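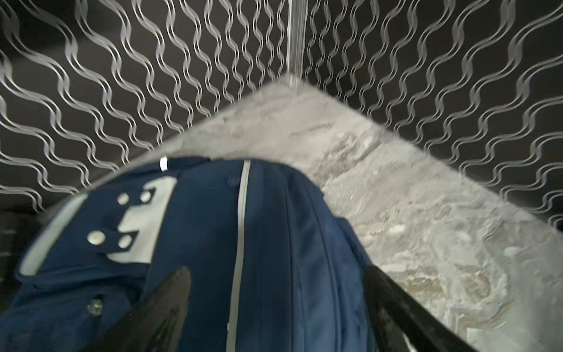

Figure 1. Wrist camera view with the navy bag between the gripper fingers.

Loster: segmentation and grasp state estimation for soft bags from a wrist camera
Vasco Barros and Oliwia Żak
Project report, Mamcombe robotics laboratory

1. Background

The manipulation stack used in the laboratory, Flotier, was written for rigid parts. Its grasp module takes an object mask, fits a box to it and reports the grasp as held when the finger opening stops changing. Soft bags break both steps. The mask splits wherever the bag carries trim of another colour, and the finger opening keeps drifting as the padding compresses. Our project, Loster, replaces the mask stage and the held test. Planning, arm control and the calibration code were left as they were.

2. Mask stage

The original mask stage groups pixels by colour and keeps the largest region. On the bag in Figure 1 the light grey stripe down the body divides the navy fabric into two regions, and the grey panel on the left with its white snap buttons is assigned to neither. The pale pad behind the bag is close enough in colour to the grey trim that a looser threshold joins the two. We tried several thresholds before giving this up.

The new stage uses a small segmentation network with two output classes, object and finger. Everything else is background. The finger class was added after the first training run, when the network labelled the black fingers as part of dark objects. Finger masks could in principle be rendered from the joint readings, but the calibration error at the fingertip was too large for that to work near the contact line.

The training set has 825 labelled frames. A further 107 were kept back for testing and were taken from separate recordings, so that no recording appears in both sets. Labels were drawn by hand by both authors. We disagreed mostly on straps and on the shadowed side of a bag next to a finger. The rule we settled on was to label a strap as object if it is attached to the bag, and to place the boundary at the finger edge when the fabric edge cannot be made out.

3. Patterned backgrounds

Printed cloth gave the most trouble. The dark fabric with white wavy lines is a hard case: the lines are thin, strongly contrasting and closely spaced, and the early network produced small false object regions along them. Adding more frames with this cloth reduced the false regions but did not remove them. A connected component filter now discards any object region that does not touch a finger region. The filter is only valid after closing, so it is switched off during approach.

4. Held test

The held test compares object masks in successive frames during the lift. If the object mask keeps its position relative to the fingers over 3 frames, the state changes to held. If it shifts towards the fingertips, the state changes to slipping and the planner is told to stop. Blur is the main weakness. The bag in Figure 1 is slightly blurred, and in frames of this sort the mask edge spreads by several pixels, which the first version read as a shift. We now compare the centre of the mask along the finger axis and ignore its outline.

The test runs as a separate node and times out after 100 ms without a new mask. On a timeout it repeats the last state once and then reports unknown. Kaczorowski, the planner used above Flotier, had no unknown state, so we mapped it to slipping. This causes some needless stops.

5. Remaining work

The component filter fails when a false region on the cloth happens to touch a finger. A depth reading would separate these cases, but the present wrist camera does not supply one. The slip threshold was set by hand and should be fitted from recorded lifts. The unknown state should also be passed to the planner properly, which needs a change to its message format and a matching change in the logging tool.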